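Category: Student Work > Building Services > Acoustics
3 comments | 11 shares

Reducing Reverberation in a Ground-Floor Teaching Room
Project report, second semester
Yevdokiia Vasylenko

1. Background

The Kushnir building was converted from a printing works and has hard surfaces on nearly every side. The walls are painted brick, the ceiling is a flat concrete slab, and the floor is sealed screed. Students seated in the back half of the ground-floor teaching room have complained that speech is hard to follow, mostly when the ventilation is running. The room has a volume of 199 cubic meters. The purpose of this project was to measure the reverberation time of the room, estimate how much absorption would be needed to bring it down to a usable value, and test whether a low-cost panel could supply it.

2. Theory

Reverberation time (RT60) is the time taken for the sound level to fall by 60 decibels after the source stops. The Sabine equation relates it to room volume and total absorption: RT60 = 0.161 V / A, where V is in cubic meters and A is in square meters of equivalent absorption. The equation assumes a diffuse sound field, an assumption that is weak in a long room with parallel walls. It was used anyway for sizing, and the measured values were given priority wherever the two disagreed.

3. Measurement method

A full 60 dB decay could not be obtained above the ventilation noise, so the decay was taken between 5 and 25 dB below the starting level and multiplied by three (T20). The source was a balloon burst at the lecturer's position. The receiver was moved between fixed positions marked on the floor with tape, all at seated ear height. Readings were taken in August, in the evening, with the windows closed and the chairs left in place. Results were averaged across positions for each octave band.

Balloons are not an ideal source. Their output varies from one burst to the next and is weak at the low end, so the 125 Hz band was left out of the analysis.

4. Results without treatment

The mid-frequency reverberation time was 1.6 seconds. Putting this into the Sabine equation gives a total absorption of 20.0 square meters. The target chosen was 0.8 seconds, which requires 40.0 square meters, or twice the existing amount. Decay curves at the two positions nearest the rear wall had a visible kink in the first part of the slope, consistent with a flutter echo between the side walls.
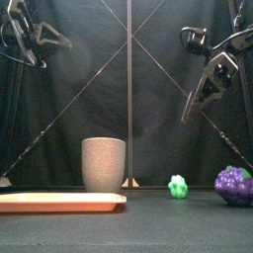

Vasylenko should have repeated the readings with people in the seats, according to the written feedback from Gollard, as a full class adds a good deal of absorption at speech frequencies and the target may be nearly met on a busy day. The comment is fair. An occupied test was planned but could not be scheduled before the deadline. The unoccupied figure remains useful for small seminars, when most of the seats are vacant.

5. Panel design

Each panel is a softwood frame filled with mineral wool slab and wrapped in open-weave cotton. The slab was supplied by Brorard as an offcut lot. Panel width was fixed at 700 mm to match the slab, and height at 800 mm so that a panel fits between the wall conduit and the window sill. The frames were glued and screwed at the corners. The fabric was pulled over the edges and stapled at the back, starting from the middle of each side to avoid creases.

With a face area of 0.56 square meters and an assumed absorption coefficient of 0.9 in the mid bands, one panel gives 0.50 square meters of absorption. The missing 20 square meters would therefore take 40 panels. Ceiling mounting was ruled out by the building office, and there is not enough free wall for that number.

6. Trial installation

Twelve panels were hung on one side wall and the rear wall. The predicted reverberation time was 1.24 seconds. The measured value was 1.3 seconds, and the kink in the rear decay curves was no longer visible. The small shortfall is probably due to the non-diffuse field and to the assumed coefficient being slightly high.

Materials came to 87 dollars, not counting screws and staples already in the workshop. The Flusovance spreadsheet used for the band averages is attached as Appendix B.

7. Further work

Occupied measurements at the same tape marks. A heavier curtain on the window side. A check of the ventilation noise on its own, with the grille removed.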